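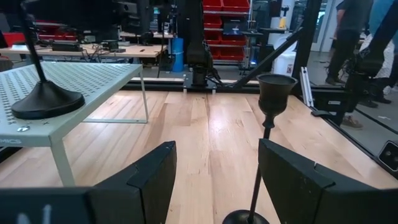 Spring hours at the Skandside reading room

From April the reading room at Skandside will be open longer in the evening. We have asked for this since last year, and I am glad that the answer came before the summer. The door will close at 8 and no more at six, so people who come after work will have time to sit down with a book.

Please remember that the side entrance on the yard is still locked. Use the main stairs, and ring if the door does not open at the first push.

The shelves were sorted again in winter, and our catalog now has 697 titles. Of these, 42 are new, mostly novels and travel books, with a small group of cookbooks given by the Šindelář family. The cookbooks are in three languages. If you can help to translate the labels on their backs, write a note in the blue folder at the desk.
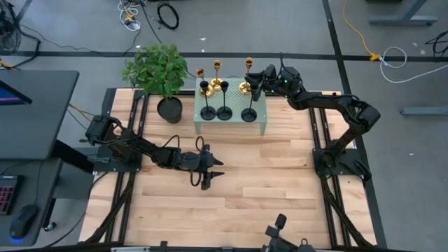

Light wooden tabletop with black rails along its sides.

The discussion evening continues too. In April we read short stories about moving to another country, and the copies can be borrowed for two weeks. You do not need to finish the whole book to come. Last time several people had read only the first story, and the talk was very good all the same.

One request about returns: books put in the box after closing are registered the next morning, so your card can show them as late for some hours. There is no fee in this case.

Questions about the new hours can be sent to me or left at the desk.

Nyokabi Nzioka
March 8, 2026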